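Flekent Squeeze Bottles, Set of Six: My Review After Five Months

I bought these in October when my old ketchup bottle (the red diner kind, passed down from my aunt) finally split along the seam. I wanted something boring that worked. What I got is the thing in my kitchen I use more than any knife, and I have been talking people's ears off about it ever since, so I may as well write it down.

The set is six clear bottles, three large and three small, with screw-on tops. You get two kinds of top: a pointed one you trim with scissors to the opening you want, and a wide one with a little flip lid for thicker stuff. There's also a strip of blank labels, which I'll get to. I paid 16 dollars for the lot at Havix, the kitchen shop near my work. They had the Jenen set on the same shelf for 42, and I stood there holding one of each for far too long.

First, the squeeze. This is where cheap bottles usually let me down. They're either so stiff that you have to use both hands and then get a great big splat, or so soft that they fold in half and stay that way. The Flekent ones give easily and pop right back. I can draw a thin line of mayo across a tray of fries one-handed while holding the oven door with my hip (don't do this, but I do). My mother-in-law has arthritis in her thumbs and she took one home after dinner, which I think counts as a second review.
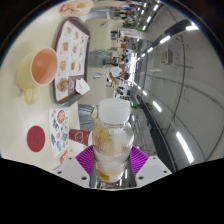
Now for the part I care about most, which is cleaning. Sauce sticks to the inside of a bottle, especially anything orange or yellow, and on clear plastic you see every bit of it. Chili mayo is the worst one in our house. If you've ever been at a burger place and picked up a clear bottle with yellowish-orange smears all over the sides and a thick patch near the base, you know the look I mean, and mine get exactly like that by the end of a week. With the old bottle I'd have given up and called it seasoned. With these, the mouth is wide enough for a regular bottle brush, and the bottom corners are rounded so there's nowhere for the gunk to hide. Hot water, a squirt of dish soap, screw the top on, shake it like mad, leave it for 15 minutes, then brush. Turmeric dressing did leave a faint tint in one of the small ones. I tried baking soda, I tried leaving it on the windowsill, and it's a little better but still there. That bottle is now the mustard bottle and we've all moved on.

The tops need more attention than the bottles. The pointed ones clog if there are seeds or bits of garlic in the sauce, so strain it, or trim the tip wider than you think you should. I cut my first one too narrow for anything but oil. The instructions say to start small and work up, and that's good advice, but go past the second ring if you make ranch. Pull the tops off before you put anything in the dishwasher, and put them in the silverware basket. I lost one to the heating element in the first week and it smelled terrible!

Dishwasher: yes, top rack. All six have been through more times than I could tell you and they've stayed clear, apart from the turmeric one.

Leaks: the flip lids are great. I carried a full bottle of vinaigrette in my tote to a potluck at Mamta Rajput's place, under a salad bowl and a pair of shoes, and not a drop got out. The pointed tops are another story. They come with tiny caps on a string, and the caps are fine standing up in the fridge door but I wouldn't trust them on their side. If you pack lunches, use the flip ones.

The labels are bad. They peel off the minute there's any steam. I use masking tape and a marker with the date I made the sauce, and that stays put until I want it gone.

What I keep in mine right now: chili mayo, ketchup, the turmeric-stained mustard, canola oil for the skillet, a lemon dressing, and pancake batter on weekends. The batter is the real surprise. My son makes dinosaurs. The necks are too thin and they snap when you flip them, and he eats the heads first.

I did end up trying the Jenen bottles too, because Ankica Angelovski has them and let me borrow a couple. They're nice. The plastic is thicker and the measuring marks on the side are handy for dressings, which I do wish Flekent had. But they're harder to squeeze when they're nearly empty, and they're too tall for my fridge door. If you have a deep door shelf and strong hands, you might like them better.

Replacement tops are sold separately in a pack, and I'd get one when you buy the bottles, as Havix was out of them when I went back. Four and a half stars, with the half off for the labels. I'm getting a second set for my sister.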